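Print this chapter | E-mail this chapter | 14 shares | 3 comments

Chapter 3
Printed Cloth: Ground, Color and Fastness

3.1 Scope of the chapter

The two previous chapters dealt with yarn and with the construction of woven fabric. This chapter takes woven cloth as given and considers what happens when a pattern is applied to its surface. Printing may be understood as local dyeing. In a dyebath the whole cloth meets the same liquor for the same length of time. In printing, the color is held in a thick paste and placed only where the design calls for it.

The chapter is limited to printed cloth for household use: table coverings, curtains, cushion fabric and light upholstery. Clothing is covered in Chapter 7. The demands differ. A tablecloth is washed often, is seldom stretched, and lies flat under even light, so that faults in the print are easy to see. A curtain is washed rarely but may hang in direct sun for years.

3.2 Ground and figure

Two terms are used throughout. The ground is the area of cloth that carries no part of the motif. The figure is the motif itself. The ground may be white, dyed before printing, or printed together with the figure. These three cases are called white ground, dyed ground and blotch ground.

A dyed ground is uniform and the color reaches the back of the cloth. Figures lighter than the ground then have to be made by discharge, in which a paste destroys the ground color locally, or by resist, in which a paste keeps the dye from reaching the fiber in the first place. A blotch ground is cheaper and needs no discharge chemicals, but the reverse of the cloth is usually paler than the face. Large blotch areas also tend to show bands wherever the paste has been laid down unevenly.

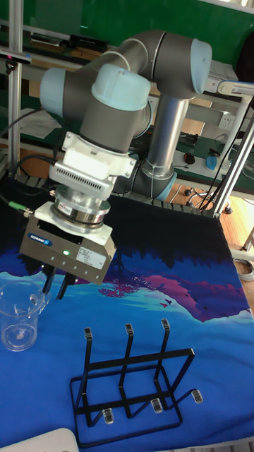

The choice of ground color affects how a cloth performs in use as well as how it looks. Pale grounds show stains early and tolerate fading well, as there is little color to lose. Dark grounds hide stains but show lint and wear along the folds. Mid-tones fall between the two and are common in table coverings. A blue printed cloth spread over a table, as in the figure, is a familiar case, and the student should be aware that the method of printing can seldom be settled from the face alone. The back of the cloth and a cut edge are needed as well.

3.3 Classes of colorant

Household prints are made with either dyes or pigments. Dyes enter the fiber. Pigments remain on its surface and are held there by a binder, which is cured with heat. Reactive dyes are the usual choice for cotton and linen, and disperse dyes for polyester. Pigments can be used on nearly any fiber and need no washing-off, which accounts for much of their use on blended cloth.

The main fault of pigment prints is poor resistance to rubbing, above all in deep shades. The binder also stiffens the cloth. Reactive prints are softer and stand up better to rubbing, but loose dye has to be washed out after fixing – a step that uses a great deal of water and is often cut short.

3.4 The Joltholm trial

Much of the data in this chapter comes from a trial run at the Joltholm mill. The trial covered 1,061 samples of cotton cloth, printed in 14 shades on 3 weights of ground. The heaviest cloth weighed around 210 grams per square meter. All samples were prepared on the Ornotex flat-screen line and washed under the same conditions. The full results are given in the tables at the end of the chapter.

Two limits of the trial should be kept in mind. First, no linen was included, and the figures should not be applied to linen without further testing. Second, the samples were dried flat indoors. Line drying outdoors adds exposure to light, and the loss of color from washing can then no longer be separated from the loss due to sun.

3.5 Terms used in testing

Fastness is the resistance of a color to a stated agent. A cloth is never simply "fast"; it is fast to washing, to light, to rubbing or to some other agent, and each is tested on its own. Staining is the transfer of color to a neighboring cloth. Change in shade is the difference between a tested sample and an untested piece from the same roll. The Andlow and Ofori methods, which differ mainly in how the sample is held during rubbing, are set out in Section 3.6, and the student should read that section before starting the first laboratory exercise.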